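Rondura G2 Two-Finger Gripper: Comparison Pack for Simulation

Shares 17 | Comments 6

The Rondura G2 pack is made for teams who want to try a gripper before they buy the hardware. You receive the simulation model of the gripper, the tabletop test scenes, and controller settings for two of our arms, the Travus and the Grestau. All grasps on this page were done in simulation with one arm.

The test objects are chosen to be difficult in different ways. A rock has no parallel sides. A thin card lies almost flat on the wood. A cup has a wall which is easy to reach but also easy to push away.
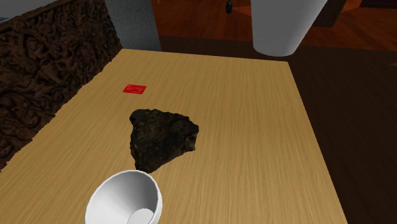
Can I use my own objects in the test scenes?
You can add any mesh to the object folder, and the scene will load it at the next start. Please check the scale first, as this is the most frequent mistake in the support requests we receive.

For cups we recommend the rim grasp. One finger goes inside the opening and the other stays outside, so the wall is between them. The approach must be slow and the fingers should be parallel to the wall before closing. In our August trials we ran 200 rim grasps with each controller, and the Messina controller needed fewer corrections of the wrist than the standard one.

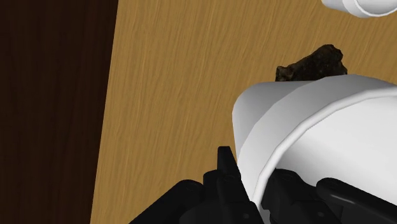
Rim grasp on a white cup, one finger on each side of the wall.

The pack includes 5 camera positions. The wrist view is best for judging the finger contact, but it loses the rest of the table when the gripper is near the object. For this reason we advise to record a side view together with it, also when your policy uses only the wrist.

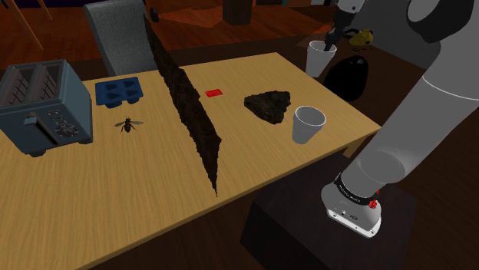
If storage is limited, keep both views at the lower rate and do not remove one of them. A full comparison of 400 grasps can be repeated with the same random seed, so the results of two grippers stay comparable.

Licenses are sold per workstation. Updates are included for 6 months.

Page maintained by Noemi Amato, application support. Last revised 17th October.

Comments 6 | Share this page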